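February, load-in prep, Weka room

Sound first. Got into the room at 10 with the stage risers already up and spent the whole morning on the low end, and wow, what a difference from the autumn shows! Moved the subs off the corners and into a line across the front of the stage. The boom under the balcony is down to something I can live with. Bass guitar notes have an edge to them again, even from the back bar. I walked the floor with the same Sotiropoulos record on repeat (the bouzouki one, side two) and I still like it, so that tells you how good it sounded.

Settings saved on the desk as WEKA SUBS LINE. Please don't overwrite it, copy it first.

Delay for the rear fills: started at 20 ms, which felt late by the pillars, crept down until the snare stopped doubling. Final value is in the desk file. Still a thin patch on the left aisle, maybe five seats' worth. Want to try toeing in the left fill before the Ternness set.

Ternness sent their stage plot. Two vocal mics, accordion on a clip, fiddle DI, kick and one overhead, and a harmonium that they want miked from behind. Never done a harmonium from behind! Tried it with ours: large diaphragm, a hand's width off the back panel, high-pass at 159. Much less key clatter and a lovely woody breath on the long chords. From the front it's all clicks. Going to do it this way for everybody from now on.

Monitors: four wedges, separate mixes. Fiddle wants no accordion at all in hers. Ring out again once the room has people in it, there was something building up near 700 on wedge three and I only took a small cut.

Fanix opening, solo with a looper. He runs stereo but the left side goes mono after the second pedal, so take one line and don't fight it. The looper is quiet compared to his live guitar, leave more than 10 dB of room on that channel.

To do before doors:
label the new stage box, both ends
spare clip for the accordion
gaffer the run past the side steps
print set lists large, the last ones were unreadable under the blue wash
charge the talkback

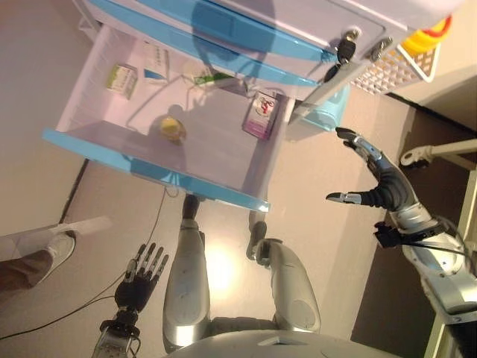 Also want to record the Ternness set off the desk if they say yes. Kick and overhead on their own tracks, the rest as a stereo mix, plus a pair of room mics from the balcony rail. With the subs where they are now the room pair might be worth using for once. Will put levels in here after soundcheck.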